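Section 8: Leveling and Placing Furniture on Plank Floors

This section covers the adjustable feet supplied with Fulow tables, desks and low shelves. Read it through before you turn any of the feet. If your table came with fixed legs and no threaded feet, go to Section 11 for the stick-on pads.

8.1 Before you start

Sweep the floor where the table will stand. Grit under a foot will scratch the boards and can throw off the level by more than you would expect.

You will need:
A spirit level, the longer the better
The flat wrench from the hardware bag (part 851)
A pencil
A strip of masking tape
A second person for any table longer than your arm span

Let new flooring settle before you level anything on it. Follow the waiting time given by the flooring maker. Boards laid in December in a heated house may move again when the weather turns, so plan to check the table a second time in spring.

8.2 Choosing the spot

1. Decide which way the table will face. On a plank floor, the feet are steadier when each one sits fully on a single board. A foot that straddles a joint will rock as the boards flex.

2. Leave enough room to pull out a chair and walk behind it. In a small room, try the table in the middle first and move it toward a wall only if you need the space.

3. Mark the position of each foot with a small piece of tape. Do not use pencil on an oiled floor.

A light table with thin legs shows a tilt sooner than a heavy one does, and it is also easier to correct.

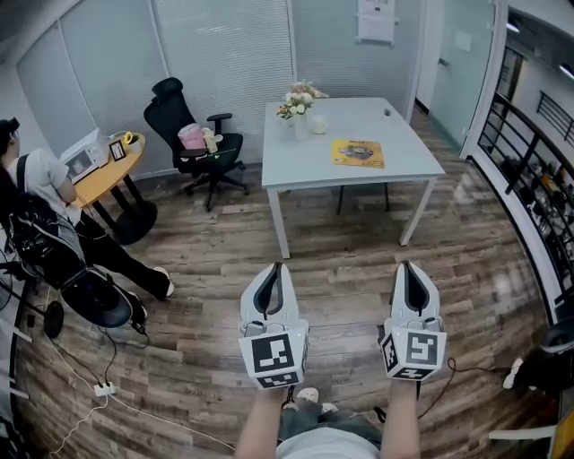
8.3 Adjusting the feet

1. Clear the tabletop. Lamps, screens and dishes must come off, even for a small adjustment.

2. Turn all four feet clockwise until they are fully in. This is the starting position.

3. Set the table on the tape marks and press down on each corner in turn. Note which corner moves.

4. Lay the level along one long edge. Find the low end and unscrew the foot at that end one half turn. Check again.

5. Repeat along the short edge.

6. Lay the level from corner to corner, both ways. If the bubble is centered both times and no corner moves, the table is level.

7. Hold each foot still with the wrench and tighten the lock nut above it by hand. Give it a quarter turn more with the wrench and stop there.

CAUTION: Do not unscrew any foot by more than 10 full turns. Past that point too little thread is left inside the leg, and the foot can pull out under load.

CAUTION: Lift the table to move it. Dragging bends the threaded rod and marks the floor. Keep your fingers clear of the underside when you set it down.

NOTE: The wrench fits both the foot and the lock nut. If it slips, check that you are not holding it upside down – the side stamped F faces the floor.

8.4 If the table still rocks

Check that the leg bolts are tight. A loose bolt feels the same as an uneven floor.

Turn the table end for end and try again. If the same corner of the room is low, the floor is at fault. If the same leg is low, remove the foot and look for dirt in the thread.

For a dip deeper than the foot can reach, use the Skornon spacer set, sold separately. Use one spacer per leg and never stack them.

8.5 Care

Check the lock nuts twice a year. Wipe the feet with a damp cloth and dry them. Do not oil the threads.

Spare feet and lock nuts can be ordered from the parts desk in Tonomville. Give the part number printed on the bag and the color of the legs.

Revised 2020-06-24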